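Automation and Work, Unit 6
Tray Handling at a Packing Firm: Task Allocation and Job Content

Prepared by Keith Henare. Read before the February session. Bring the worksheet from Unit 5.

6.1 Background

Grikora is a contract packer of small parts. Its Tindwood site handles around 840 trays per shift. Until last year each tray was picked, checked, and passed to the next table by hand. The site now runs one robot arm at the tray station, under a control package called Kioko. The rest of the line is manual.

The station used to be staffed by two people per shift. It is now staffed by one, with the title "cell attendant." The second post was moved to outbound packing at the same pay grade. No layoffs were made, but the night differential was lost for anyone who changed shifts. This point comes up again in 6.4.

6.2 Dividing the task

Before allocating work between a person and a machine, break the job into elements. For the tray station the elements are:

Locate the tray on the work surface.
Approach and grip.
Judge the condition of the tray.
Move the tray or set it aside.
Record the result.

The arm performs elements 1, 2, and 4. Element 5 is automatic when the arm completes a cycle and manual when it does not. Element 3 stays with the attendant. A mark inside a tray may be ink, a stain, or residue from a part, and the site's rule is that only a person may reject a tray on appearance.

A shallow cardboard tray is a moderate gripping problem. The raised edge gives a two-finger gripper something to close on, but the tray is light and may lie at an angle to the table. Shadows along the rim can also be mistaken for the rim itself by a vision system. In the view below, note the position of the blue fingers relative to the tray and the dark mark in its interior.
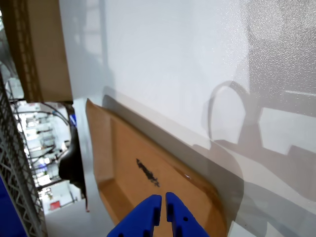
6.3 Attention and interruption

Under the manual method the operator handled every tray and saw its condition as part of handling it. Under the present method the attendant is called by a signal. Grikora logged 66 calls per shift in the first month and 20 per shift after the gripping settings were revised.

Fewer calls do not mean proportionally less effort. Attendants reported that long gaps between calls made it harder to judge marks consistently. The site responded by giving the attendant label checking between calls, which raised the time taken to answer a signal. Response time is now limited to 70 seconds by site rule.

6.4 Skills and pay

Bostico, the integrator, supplied two days of training covering restart, finger replacement, and safe entry. It did not cover changing the gripping settings. Attendants must request a change from the day engineer, so night-shift faults of this type wait until morning.

The attendant grade was set equal to the former operator grade. The union's position is that restart and safe entry are added duties. The firm's position is that manual handling was removed in exchange. Both statements are in the reader, pages 14 to 19.

6.5 For discussion

Which of the five elements could be reassigned without new equipment?
Should attendants be allowed to change gripping settings? State what training and what limits you would require.
Draft a job description for the cell attendant, one page maximum. Hand it in at the start of Unit 7.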